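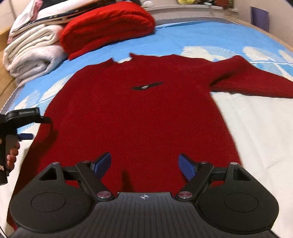
# Ear Pinning (Otoplasty): Your Questions, Answered

We get a lot of mail about ears! Some of it comes from parents, plenty comes from adults who have been wearing their hair the same way since middle school, and all of it is welcome. These are the questions that reach the front desk at Skalden most often, with answers from our surgeon, Dr. Éabha Scanlon, and the nursing team.

*Last updated Tuesday, April 27, 2021*

## What does the operation do?

Otoplasty brings ears that stick out closer to the head. In most people the cause is a fold of cartilage that never fully formed, or a bowl of the ear that's deeper than usual, or a bit of both. Dr. Scanlon reshapes the cartilage through a cut in the crease behind the ear and holds the new shape with permanent stitches under the skin. Your hearing isn't affected, as the work is all on the outer ear.

## How old does my child need to be?

We usually start talking about it from age five or six, when the ear is close to its adult size and the cartilage is still nice and soft. But please don't feel you have to hurry. We'd much rather see a ten-year-old who is curious and asking for it than a six-year-old who has no idea why they're in the building. Children come to the first visit with a parent, and we talk to the child first!

## Am I too old?

Nope. Adult cartilage is stiffer, so the technique changes a little (more scoring, sometimes a small piece removed), but the results can be lovely at any age. We have plenty of patients who waited until their own kids were grown.

## Will I be asleep?

Young children have a general anesthetic. Teenagers and adults can usually choose between that and local anesthetic with a sedative. With local you may feel tugging and hear some odd sounds — it's very close to your ear, after all — but you shouldn't feel pain. If you do, say so and we'll top you up.

## How long does it take?

Allow about 8 hours at the clinic door to door. The surgery itself is a fairly small part of that, and the rest is checking in, drawing on you with a purple marker, and letting you wake up properly. Almost everyone goes home the same day.

## Does it hurt afterward?

Sore and throbbing for the first couple of days, then itchy. Take the pain relief on the schedule we give you, even if you feel fine when the first dose comes due. Pain that is getting worse instead of better, or is much stronger on one side, needs a phone call the same day. It can mean blood is collecting under the skin, and we want to look at it quickly.

## What about the bandage?

You'll go home in a padded head bandage and keep it on until your first check, normally within the week. After that it's a soft headband, like the kind tennis players wear, day and night at first and then only in bed. The total is usually six weeks. Kids can pick their own headband color from the drawer in the Urnholm office, and so can you!

## What should I wear on the day?

A shirt that buttons or zips all the way down. You won't be able to pull anything over your head with the bandage on, and you won't want to for a while after it's off. Leave earrings at home.

## When can I wash my hair?

Once the bandage is off and we've seen the wound. Lukewarm water, mild shampoo, pat dry. Keep the hair dryer on cool, as the skin may be numb for a few weeks and you might not notice it getting hot.

## And glasses? Headphones? Helmets?

Glasses are fine after the first check if the arms sit lightly. Earbuds are okay when the swelling lets them in. Over-ear headphones and helmets should wait six weeks, and contact sports need to wait for a yes from us.

## Will my ears match?

Very closely, but not perfectly. Nobody's ears do to begin with. We measure both sides before and during the operation.

## Can they move back out?

A little, sometimes. A stitch can loosen or work its way to the surface, and a small number of people need a touch-up. If that happens in the first year, there's no surgeon's fee for the second procedure.

## What does it cost?

The first visit is $300, and it comes off your bill if you go ahead. Surgery on both ears is $4,000 under local anesthetic. A general anesthetic adds $1,000. Follow-up visits, headbands and dressings are included. Insurance plans vary a lot with otoplasty, especially for children, so ask yours before you book. Godoy in billing is happy to write the letter they'll want.

## Do you see patients outside Urnholm?

Yes, we're so pleased to say! From May, Dr. Scanlon will hold first visits and bandage checks in Starnitura too. Surgery still takes place in Urnholm. When you call, just tell the desk which town is easier for you.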